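Prumska: household tile and grout cleaning reports

Data card, second release

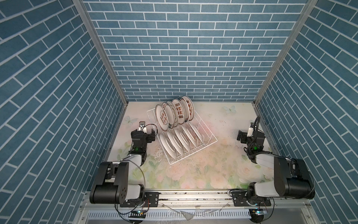
Prumska is a table of 3369 short reports from people who cleaned grout at home and wrote down what they used and what they thought of the result. It was put together by Shoshana Pennington and Anselmo Mendonça. I maintain the files and wrote this card. I have tried to say plainly what the data can carry, and the answer is less than most people who download it seem to hope.

Where the reports came from

The reports were sent in through a web form hosted by Hillik, a small home repair newsletter that has since stopped publishing. Readers were asked to pick one tiled surface, clean it with one product or home mix, and fill in the form the next day. We did not visit anyone. We did not supply the products, and we did not check that the product named was the product used.

The first release had 725 more rows than this one. Those were removed after Anselmo found that they had been entered twice when Hillik moved its form to a new host. If you published anything from the first release, please run it again. Two of the headline results got weaker and one went away.

Files

reports.csv holds one row per report.
products.csv maps the product text people typed to a cleaned-up name.
notes.txt holds the free comments, one per line, keyed by report id.
changes.txt lists what moved between releases.

Columns in reports.csv

report_id: a number. Gaps are from removed rows.
room: kitchen, bath, laundry, entry, other.
tile: what the person said the tile was. People mix up ceramic and porcelain all the time, and I would not build anything on the difference.
grout_color: white, gray, tan, dark, unsure.
sealed: yes, no, unsure. See below.
product_id: key into products.csv.
minutes: time spent scrubbing, as remembered the next day. Note how many of these end in a zero or a five.
before_score, after_score: one to ten, where ten is clean. Both were given by the same person on the same form, after the work was done.
month: month of the report. May is heavily over-represented, as the newsletter ran its spring cleaning issue then.

Problems you should know about

The scores are the main one. A person who has spent an hour on their knees wants the grout to look better. We asked for the "before" score afterward, from memory, and this was a mistake. I suspect a good part of the gap between the two columns is people being kind to themselves. Shoshana disagrees and thinks the gap is mostly real. She may be right, but nothing in the data can settle it.

The "sealed" column is close to useless. Most renters had no way of knowing. Some homeowners answered yes and then wrote in the comments that they had never sealed anything. I left the column in for completeness and would drop it before any modeling.

Product names are messy. Two store cleaners, Estau and Fagundes, make up a large share of the rows, and both were advertised in Hillik while the form was open. Neither maker paid for this work or saw the data early. All the same, readers who already liked a product were more likely to try it and more likely to write in. Please don't use this table to claim that one beats the other. People have, twice, and I have written to both of them.

Home mixes are lumped together under 47 recipe codes. The codes ignore strength, so a spoonful of baking soda in a bucket and a thick paste get the same code. Several people also reported mixing bleach with vinegar. Do not do this; it gives off chlorine gas. Those rows are flagged in products.csv and should never be shown to the public as tips.

What it may be good for

Looking at the words people use for dirt. The comments are lively and I think they are the best part. You could also use the table to teach a class about self-reported data, or to practice joining messy text fields. A set of 700 comments has been hand-labeled for complaint type (smell, effort, cost, staining, other), with both labelers' choices kept side by side. They disagree fairly often on effort versus other.

What it is not good for

Buying advice. Safety advice. Any claim about how long a cleaning lasts, as we never asked. Any claim about commercial floors, pools or outdoor tile.

Privacy

Names and email addresses were dropped before we received the files. A few comments mention a landlord or a spouse by first name, and those have been blanked by hand. If you find one we missed, open an issue with the report id only and don't paste the text.

Version

Second release, 14 October 2021. No third release is planned unless somebody finds another batch of duplicates, and I wouldn't rule that out.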